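Sorting Out the Utility Room Before the Move

2022-06-08
Posted by M. Farías

We have to be out of the Hurton place in July, and I started with the utility room. It is the smallest room in the house and it took me most of two evenings. I am writing down how I did it mainly for my own use, as I will have to do the kitchen and the garage the same way.

The room has a sink, a counter along one wall, open shelves over the counter and a tall cupboard beside the back door. We have lived there seven years. Anything that came into the house without a clear place to go ended up on the lower shelf.

Getting everything down

I cleared the counter first and wiped it. Then I took the shelves down one at a time, starting at the top, and finished one shelf before I touched the next. When we moved out of the apartment in Istport I emptied every cupboard onto the floor at once and had to step over things for a week.

The top shelf was light bulbs, vases and the picnic set. Two of the bulbs did not fit any lamp we own. I kept one vase. The picnic set is missing its forks but the plates are fine for the yard, so it went in the box.

The middle shelf was cleaning stuff. I found three bottles of the same glass cleaner, all partly used, and poured them together. Bleach and drain cleaner do not go in the moving truck. I am leaving those until the last day and we will use up what we can.

The lower shelf took the longest. Batteries, picture hooks, shoe polish, a bag of wall plugs, spare cupboard handles, the instructions for a toaster we no longer have. I used three trays for this: keep, give away, throw out. I had a fourth tray for things I could not decide on, and by the second evening it was the fullest of the lot. I went through it again with a trash bag next to me and got it down to a spare key and some fuses. I still don't know what the key opens. I have tried it in the garage side door, the mailbox and the old filing cabinet.

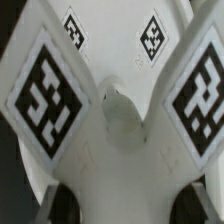
Boxes and labels

I bought the boxes from Lerkeo, the flat-pack kind in the small size. A bundle of 10 was enough for this room with two left over. Small boxes are a nuisance to stack but I can lift all of them, even the one with the iron and the tool roll in it. I taped the bottoms twice.

For labels I wrote on two sides and on the lid with a thick marker. Each one says the room it is going to in the new house - not the room it came from - and then a couple of words about what is inside. In Istport I wrote "misc" on far too many boxes. No box gets to say that this time. If I can't put a name to what is in it, I take something out.

Small parts went into zip bags before they went into a box. The shelf brackets are in one bag with their screws, and I wrote "utility shelves, white" on it. I did the same for the cupboard handles. The bags are all in one box, and that box is riding in the car with us.

Spray bottles traveled badly last time. I unscrewed each top, put a square of plastic wrap over the opening and screwed the top back on. Then they went upright in a bucket with old towels around them. The bucket is its own box, more or less. I just wrote the label on tape and stuck it to the side.

What it cost

The boxes, two rolls of tape and the marker came to 36 dollars. The quote for the truck is 662 dollars for the day, with fuel on top. I thought about using a smaller truck and going twice, but it is a long drive and I would sooner do it once.

I did not count the zip bags. We had them already.

What is left

The tall cupboard is still full. It has the broom, the mop, the vacuum and the ironing board in it, and all of those stay in use until we go. I cleared the floor of it, though, and found a dustpan I had replaced last year. Both dustpans are coming.

The counter has the kettle and the coffee things on it now, which will free up space in the kitchen when I start there. I want to do the pans first and leave the pantry until we have eaten some of it down. There is a lot of rice.

If anyone has a good way to pack glass lids, leave a comment. I wrapped each one in a dish towel last time and still cracked one.

Recent posts
- Patching nail holes in the hallway
- What I put in the garage sale
- Painting the back steps
- A list of everything in our junk drawer

Contact | Copyright M. Farías, all rights reserved | Back to top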